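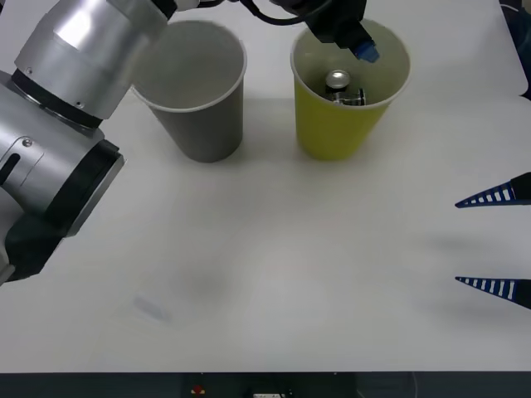 Does the planner need to know which cup it is?
Final report, robot software project
Eylül Kahraman, Theophilus Antwi, Ayuba Arthur

1. What we set out to test

Last term's group left us a task planner called Rerska. It takes a sentence such as "put the can in the yellow cup," breaks it into steps, and sends each step to a motion policy running on two arms. Their report said that naming the target by color made the whole system more reliable. We doubted this when we read it, mostly because they never ran it without the color word. So we did.

2. Setup

Two arms share one white table, with paper cups, one gray and one yellow, and a small metal can. Each trial starts with both cups empty and upright and the can on the table. We logged every command with Ofori, our own logging script, and ran the same motion policy in every trial. Only the sentence given to the planner changed.

We ran 50 trials with the color named and 50 with "put the can in the cup," counting either cup as correct in the second set. Kwaku Ackah reset the table between trials and was not told which sentence came next.

3. Results

With the color named, the can ended up in the right cup 40 times out of 50. Without it, the can ended up in a cup 40 times out of 50. We checked the logs twice because the match looked suspicious, and we still would not read much into it. A few trials either way would have changed the story.

The failures are more useful than the totals. In the first set, 3 of the 10 were the wrong cup. The rest were drops or timeouts. In the second set all 10 were drops or timeouts, as there was no wrong cup to pick. If wrong-cup errors are left out, the vague sentence did slightly worse, and we have no explanation for that beyond chance.

4. The planner's confidence score

Rerska prints a score with each step, and the earlier report treats it as a sign of success. We could not find a link. Several dropped cans had a high score right up to the moment of release. The score is worked out from the text of the plan before the arms move, so it has no way of knowing about a bad grasp. We suggest removing it from the display, or at least renaming it.

5. Timeouts

The planner gives up on a step after 3000 milliseconds without progress. Ayuba found that "progress" was measured on one arm only — if the other arm was the one moving, the clock kept running. Some timeouts in both sets are probably this bug. We fixed it too late to repeat the trials, and the numbers above are from the old code.

6. What we would not claim

One table, one can, one policy. We can't say color words are useless, only that the evidence for them was thin and ours does not make it thicker. Theophilus thinks a third cup would show a real difference. Eylül thinks the grasping needs work before anyone touches the language side again.

Code and logs are in the project folder under "cups_final." Use the second version of the log reader, as the first one skips the last line of each file.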